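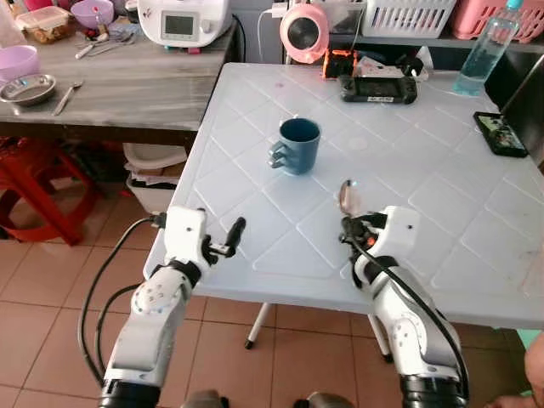
Zuleica Miranda has written 1228 incident notes in four years, and she would like it known that most of them concern drinks.

"People hear 'incident' and they picture a fire," she says. "Mine say things like 'tea, again.' I have a whole folder of tea."

Miranda looks after working practice at Flivton, where two-armed robots are taught household jobs by people who do the jobs through them, over and over, until the machine has enough to learn from. The house rules run to seven pages. When she arrived they ran to 105, and she is prouder of the cut than of anything she has added.

The old version, she explains, was put together by copying the manuals of industrial arms and changing the nouns. It had a chapter on fencing. "You can't fence a kitchen. Somebody has to go in and put the spoon back. So we had a rule that no one followed on the first day, and once people have broken one rule before lunch the rest of the book is just paper."

What replaced it begins with the table. Before a session starts, the operator says out loud what is on it and which of those things the robot is expected to touch. Everything else is either moved or named as clutter, on purpose. Clutter is allowed. Miranda is firm on this, having lost an early argument about it to Benedito Pacheco, who runs the training side and wanted the tables as messy as his own.

"A clean table teaches the robot about clean tables," Pacheco says, when I find him. "I've never met a family that owns one. You want a mug, a phone, a bottle of something, a game the kid left there. Then you ask for the spoon." He concedes that Miranda got her way on liquids. Bottles stay capped. Mugs are empty unless the task is pouring, and a pouring session needs a second person with a hand on the stop button and, in Pacheco's words, "no opinions about football until it's over."

The phone question took longer. Miranda's first draft banned phones from the work surface altogether. Gleice Fontes, an operator who has been at it longer than either of them, pointed out that a robot which has never seen a phone on a table will sooner or later meet one, probably an expensive one. The compromise is that a phone may be on the table if its owner has agreed and it sits outside the reach planned for that task.

"Agreed in writing?" I ask.

"Agreed in front of me," says Miranda. "I have a memory."

Fontes is the one people go to when the rules and the afternoon don't match. She talks me through her own order of business, which she has never written down and doesn't intend to. Cables first: she walks the floor and looks at where they hang and whether a foot or a stool leg could catch one. Then the grip. An object held up in the air is, to her, a session that hasn't finished, and she won't let anyone step in to tidy until it has been set down or taken out of the gripper with the arm stopped.

"A spoon, what can it do to you, right?" she says. "But you learn the habit on the spoon. Nobody's going to learn it on the knife, I hope."

Hands are where she gets strict. The rule on page three says that a person within reach of a moving arm must be known to the operator, which Fontes regards as lawyerly. Her version is that if you want to come in, you say so, and you wait until you hear your name back. She once kept a visiting manager from a supplier, Mornach, waiting by a counter for most of a run because he had said "just grabbing this" and she didn't consider that a request.

Did he complain?

"He sent us chocolates. I don't know what that means."

There are outside standards too, and Miranda reads them all, with a highlighter. She is polite about them. Her trouble is that they tend to assume a robot that does one thing in one place, and hers spends the morning with cutlery and the afternoon with laundry. She has been arguing, in meetings she describes as "long, with good biscuits," for a rule that follows the task instead of the machine. A soft toy and a pan of soup don't need the same distance. So far she has won a footnote.

I ask which rule gets broken most. She doesn't have to look it up. It's the one about ending a session: arms parked, power to the grippers off, a line in the log. People do the first two and then go home.

"I have 3243 sessions with a beginning," she says, "and rather fewer with an end. According to my records, some of these robots have been holding a spoon since December."

Fontes, passing with a coffee in a lidded cup, says two of those are hers and she'll do them tomorrow.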